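Section 4: Setting up your Parri water softener (the bits the box leaflet skips)

I've put in more of these than I can remember, so I've written this part the way I'd explain it if I were standing in your laundry with a cuppa. Read the lot once before you touch a spanner, then come back and start at step 1. If you've got the older Gruliner valve head, the steps are the same but the buttons are on the left and the display is harder to read in daylight (bring a torch, trust me).

Before you start

You'll need the bypass valve, the two flexible hoses, the drain line, the little grey clips, plumber's tape and a bucket. The clips come in a bag taped inside the brine tank lid, and plenty of people chuck them out with the foam.

Caution: Turn off the mains water and open a cold tap downstairs before undoing anything. Check with your local plumbing authority too – in plenty of places a licensed plumber has to do steps 2 to 4, and you can pick it up again from step 5.

1. Stand the resin tank where it's going to live, on a level bit of floor. Leave yourself room at the back for the hoses and a hand's width at the side, so you can get the lid off the salt without swearing.

2. Push the bypass valve onto the head until both sides seat, then slide the clips in. Give it a tug. If it moves, the clip has gone in over the collar and not through it.

3. Connect the hoses. The arrow marked IN goes to the supply and OUT goes to the house. I know that sounds obvious! I've still done it backwards, on my own house, and spent an evening wondering why the flow was so miserable.

4. Run the drain line to a floor waste or laundry tub. Leave an air gap at the end, and don't shove the hose down inside the pipe.

Note: The drain line can go up the wall and over if it has to, but keep it short and don't let it kink behind the dryer.

5. Pour four litres of water into the brine tank, by hand, from the bucket. You only do this once. After that the unit fills itself.

6. Add the salt. Tablets or pellets are both fine. I use the Vudard tablets because the bags have a decent handle, but any clean softener salt will do. Don't use table salt or pool salt with additives in it.
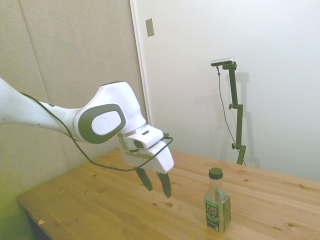

Can I fill the brine tank right up to the lid?

Stop at two-thirds. A tank that's packed to the top tends to form a hard crust with a hollow underneath, so it looks full while the water coming out of your taps goes hard again. If you suspect a crust, poke down gently with a broom handle.

7. Plug in the transformer and set the clock. Hold SET until the hours flash, use the arrows, then press SET again for the minutes.

8. Enter your water hardness. Your water supplier should be able to tell you the number, or you can use the test strip from the bag. Check whether the figure is in mg/L or grains, as the display takes mg/L only on the newer heads.

9. Set the regeneration time. Mine's on the factory setting of 2 am, when we're all asleep. If you've got a night-shift worker in the house, move it.

10. Open the bypass slowly – halfway first, wait until the tap runs without spitting, and then the rest of the way. Check every joint with a dry tissue.

11. Start a manual regeneration by holding REGEN until it beeps. Let it go right through and don't unplug it halfway.

Caution: Don't run the hot water during that first cycle. Wait until the cold runs clear.

If something's off

Code E3 on the display means the motor hasn't found its home position. Unplug it, leave it for 30 seconds and plug it back in. If E3 comes back, the head needs looking at.

Salty taste after the first cycle? Run the cold kitchen tap for a few minutes. If it's still salty the next morning, check the drain line for a kink.

Tredik filter owners: your filter goes before the softener, and the cartridge wants changing every October or whenever the flow drops, whichever comes first. Write the date on the housing in texta.

Mahfuz Weerakoon
Last updated Jun 20, 2025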